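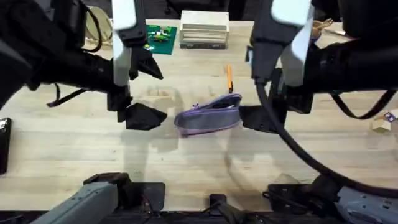
Recording rules for the Briswood two-arm set

These rules apply to every episode added after 2021-09-23. Older episodes were checked against them in May and kept if they passed.

Size: 3,291 episodes, 517 of them with a pouch or other soft item. Roughly 2,000 have been labeled so far.

Before recording
- Clear both arms' paths. Straps and cables may sag onto the table, but not between the fingers and the target item.
- Leave background items where they are for the whole session. Do not tidy between episodes.
- Soft items go near the middle, within reach of both grippers. Any angle is fine. Zippers may start open or closed; write down which.
- Loose items such as pens can stay close to the target. List them in the episode notes.

During recording
- One operator drives both arms. Hands stay off the table until the arms are parked.
- Stop if a cable pulls tight or a clamp shifts. Mark the episode "stopped" and keep it.

Labels
- "Left" and "right" mean the arms as seen in the fixed camera view.
- Near touches are not contact. Label contact only when a finger meets the item.
- 2 people label each episode. Soledad Okafor settles disagreements.

Changes to this file go through Malachy Brophy. Put the rule number from the Plondwood sheet in the commit message if there is one.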